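## 4. Preparing empty packaging for the Drilano baler

This section covers the work done at the sorting table before anything goes into the baler. For loading and tying off, see section 5. For the Udum sack holder, see the separate sheet supplied with it.

### 4.1 Setting up the table

1. Stand the folding table on a level floor, 80 cm from the nearest walkway. Leave enough room to walk round at least two sides.
2. Open each leg fully and push the locking collar down until it clicks. Try each leg by hand before you put anything on the top.
3. Wipe the top with a dry cloth. Grit left on the surface gets pressed into the board and can mark it.
4. Place the Corkard tray for small scraps on the floor by the table. Do not hang it from the edge.

The top of the folding table is 74 cm from the floor and the height can't be changed. If this is too low for long periods of work, use the Juška leg extenders (sold in sets of four) and fit all four.

**Caution:** The table is rated for 20 kg, spread evenly. Do not sit or lean on it, and do not use it to hold full sacks.

**Note:** Light scuffs and stains on the top are normal wear and don't affect use. Replace the top if it is cracked or if the surface lifts.

### 4.2 Flattening boxes

1. Empty the box and check inside the flaps. Leaflets and inner trays are often left behind.
2. Remove plastic windows, tape and any metal staples. Paper labels can stay on.
3. Open both ends. If an end is glued, slide a thumb under the flap and work along the seam - do not cut it with a blade held towards you.
4. Press the box flat along its existing folds. Small printed boxes usually go flat in one push.
5. Fold loose flaps inwards if they will go. A flap that sticks out is not a fault, but it can catch on the next box in the pile.

Boxes with a printed face go in with the plain ones. Strong colours such as red make no difference to the bale, and there is no need to keep them apart.

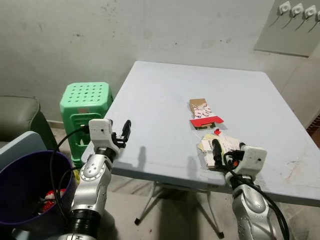 Paper and thin card that has been crumpled should be pressed down into a low stack before it is moved. Use a flat hand or the pressing board, and keep the stack to one side of the flattened boxes so that the two can be lifted off separately. Very small scraps tend to be missed at this stage. Sweep them into the tray at the end of each batch.

### 4.3 Moving the stack

1. Stop when the stack reaches 15 cm high. Above this it slides when lifted.
2. Put the largest piece at the bottom and use it as a base.
3. Lift with both hands and carry the stack level to the loading door.
4. Go back for anything that has dropped.

**Caution:** Card edges can cut. Wear light gloves when handling more than a few pieces.

**Note:** Greasy or wet card must not go into the baler. Put it in the general waste - one damp piece can spoil the pieces round it.

### 4.4 Putting the table away

Clear the top, empty the tray and wipe down. Release the collars, fold the legs flat and store the table upright in a dry place, with the top facing the wall.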